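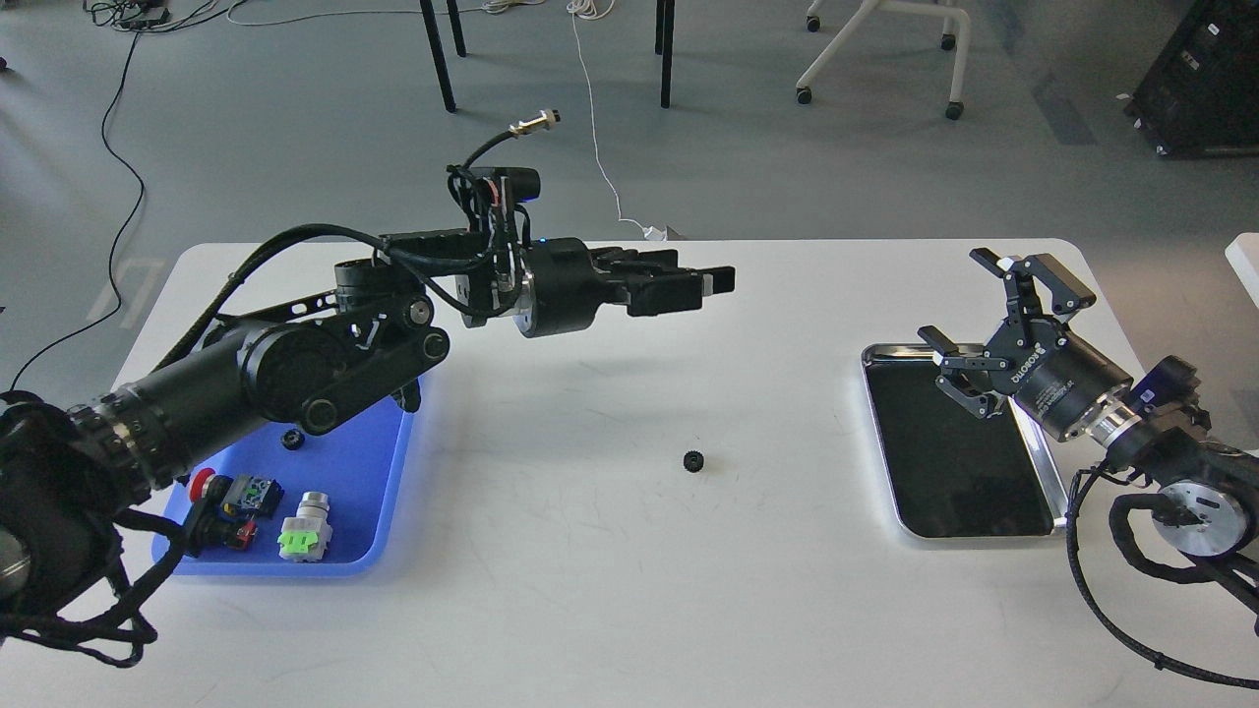
カテゴリ:くらし/かけいぼ

検索 キーワードを入力 さがす

解約できない話をします。長くなるので、興味のない人は晩ごはんの支度に戻ってください。

8月に家計簿をつけ直したら、月800円がどこかへ消えていた。明細には「Urenow」とだけある。売れるのか売れないのかはっきりしない名前である。

調べたら写真の保存サービスだった。入った記憶はうっすらある。前のスマホが「容量がいっぱいです」と一日じゅう言い続けるので、黙らせるために払ったのだと思う。

中を見たら写真が123枚。そのうち半分は駐車場の柱の番号でした。B2の柱、B3の柱、またB2の柱。どこのB2なのかは書いていない。

残りは冷蔵庫の中身と、読めないレシートと、親指。これを月800円で守ってもらっていた。金庫に輪ゴムをしまっているような気持ち。

で、解約しようとした。メニューに「解約」がない。「設定」にもない。「アカウント」にもない。「よくある質問」で解約と打つと「解約をお考えのあなたへ」という読み物が出てきて、読み終わるとトップページに戻る。

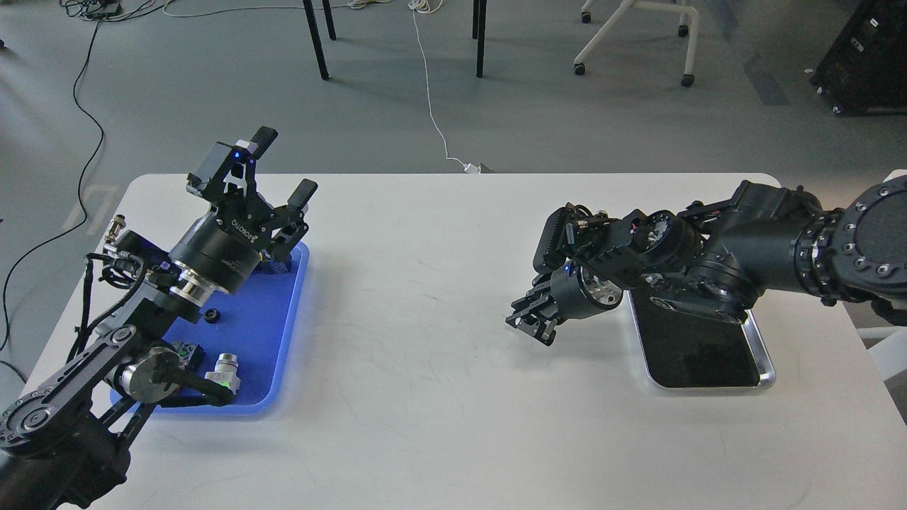
■解約ボタンをさがして(夜10時の部)

ようやく見つけました。「プランの見直し」→「その他の見直し」→「ご利用を続けない場合」。字の色が背景とほぼ同じ。奥ゆかしいにもほどがある。

押すと「本当によろしいですか?」。よろしいです。次の画面で「思い出が見られなくなります」。柱の番号なので大丈夫です。

その次に「今なら50%オフで続けられます」と出た。少し迷った自分が情けない。半額の柱。

アンケートもある。理由を選ばないと先に進めないのに、「使っていなかった」がない。しかたなく「引っ越すため」にした。クラウドから引っ越すって、どこへ。

最後に「確認メールのボタンを押すと手続きが完了します」。メールが来ない。迷惑メールにも来ない。そのかわり、迷惑メールの箱からRissideという会社の請求書が出てきた。 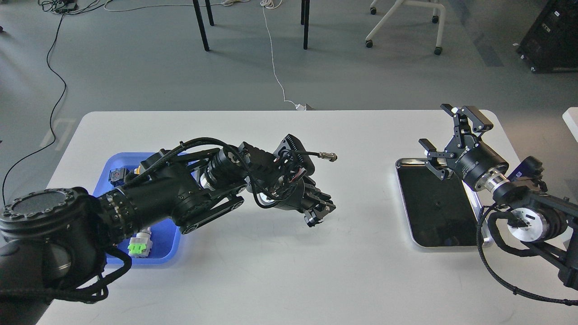 こちらは献立アプリで、年払いでした。献立を考えるのが面倒で入ったはずが、アプリを開くのも面倒になり、結局うどんばかり食べている年だったと思う。

念のため、ほかもさらいました。Tapiaが語学。最初のあいさつの課で止まっている。Caselは瞑想。落ち着きたくて入ったらしいが、更新の通知を見るたびに落ち着かない。

語学のほうは律儀で、毎朝7時に「今日も続けましょう」と送ってくる。続いているのは引き落としだけなのに、励まし方に一切の嫌味がない。見習いたい。

Caselの解約はなんと2回押すだけで終わった。さすが瞑想、執着がない。急に好感を持ってしまい、もう一度入りそうになったので画面を閉じた。

Tapiaは電話でしか解約できないとのこと。平日の10時から16時まで。語学の会社なので外国語で引き止められたらどうしようと身構えたが、保留の音楽だけが流れて、そのまま昼休みが終わった。

無料お試しというのは、未来の自分がちゃんとしている前提で申し込むものらしい。未来の自分をやっているが、まったくちゃんとしていない。

母にこの話をしたら、

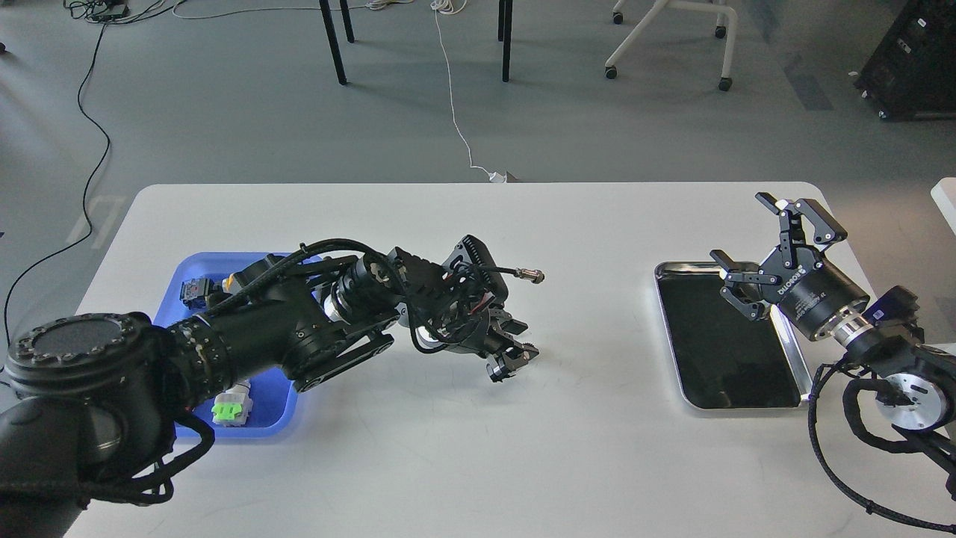
新聞なら断ればその場で済むのにねえ、玄関で断ったらそれで終わりよ、とのこと。ただし洗剤をもらったせいで、半年とったこともあるそうです。血は争えない。

メールの件、さきほど届きました。有効期限が30分のボタンで、届いた時点でもう切れていました。最初からやり直しです。

やり直したら、理由の欄に今度は「使っていなかった」が増えていた。見間違えていたのかもしれない。迷わず選んだら「上手な使い方はこちら」と案内された。

続きはまた明日。家計簿の「不明」の欄は、ひとまず「柱」に書き換えておきました。

この投稿を印刷する | メールで送る

コメント(4)

うどん党
うちも同じ柱の写真が何百枚もあります。消す勇気が出ません。

にせ主婦
カード会社に言って止めてもらう手もありますよ。契約そのものは残ることがあるので、先に解約画面を保存しておくと安心です。

名無し
半額で続けるに一票。

ぽん酢
電話は16時ぎりぎりより、10時ちょうどのほうがつながりやすかったです。うちの場合ですが。

コメントを書く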